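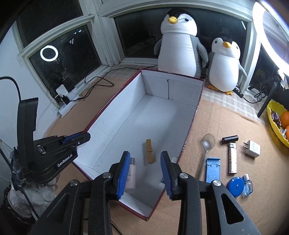 A small box filled in one evening will save a week of letters afterwards, in the view of Houshang Ghaffari, and it matters little whether the box once held shoes or a kettle so long as it has a sound base and the contents can be seen when it is opened.

Residents of Flornden House and Sukness Court are reminded that the summer room changes begin in the last week of April. The Accommodation Office asks that all loose belongings from desks, shelves and windowsills be placed in a single open box before the room is inspected. Furniture, bedding and suitcases are dealt with under the separate arrangements set out in the residents' handbook.

Last year the Office handled 1,770 room changes across the two buildings. In the weeks that followed, 3,684 separate items were handed in at the Diklow Road desk, and the greater part of these were small: plug-in chargers, spoons, tape measures, torches, phone stands, eye drops and bottle tops. Few were marked with a room number. Many were never claimed, and the Office was obliged to dispose of them at the end of the holding period.

What should go in the box

The small-items box is intended for anything that could roll, slip behind a radiator or be taken for rubbish. Cutlery should be clean and dry. Chargers should be unplugged and put in without their cables wound tightly round the pins. Bottles of lotion, cleanser or similar should be closed firmly and, where possible, stood upright along one side. A piece of foam or a folded cloth in the base will stop hard objects from knocking together on the trolley.

Lighters may not travel in the box. They may be set out with other items while residents are sorting, but must be taken out before the box is closed and carried by the resident in person. The same applies to matches and to any aerosol. Medicines, including eye drops, should also be kept by the resident, as boxes may stand in the Daneshvar Room for up to 4 nights before they are delivered.
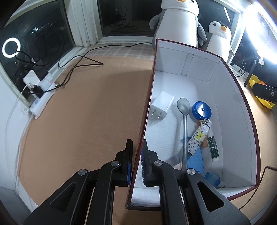

Charger, spoon and blue lid in a box on the cork-coloured mat.

Soft toys need not be boxed. They may be left on the windowsill or the bed with a luggage label attached, and will be moved with the bedding. Residents who prefer to carry them are free to do so.

Labelling and collection

Each box requires one label on the lid and one on a short side, showing surname, present room and new room. Labels are available from the Diklow Road desk and should be completed in ballpoint. Felt pen smudged on a good number of boxes last year. Lids should be closed with a single strip of tape, and boxes without a lid may be covered with card.

Boxes should be left inside the room, beside the door, by nine o'clock on the Monday of the resident's moving week. They should not be left in corridors. The Daneshvar Room has shelving for 54 boxes at any one time, and it will not be possible to accept second boxes until the first round of deliveries has been completed.

Power strips belonging to the Office must remain in the room. Residents' own power strips should be labelled in the same manner as the box and packed with their suitcases, being generally too long to lie flat among smaller things.

Enquiries about missing items from last year can no longer be taken.

Reader comments (3)

M., Sukness Court: Would a biscuit tin be acceptable in place of cardboard? I have one with a hinged lid.

Flornden, second floor: Please could labels be available in the evenings as well. The desk shuts before I am back from work, and last time I had to write on masking tape.

T. R.: Lost a tape measure and two good teaspoons in the last move. Have put a strip of tape with my room number on everything this time, spoons included.

Accommodation Office, Diklow Road desk, ground floor | © Residents' Newsletter | Back to top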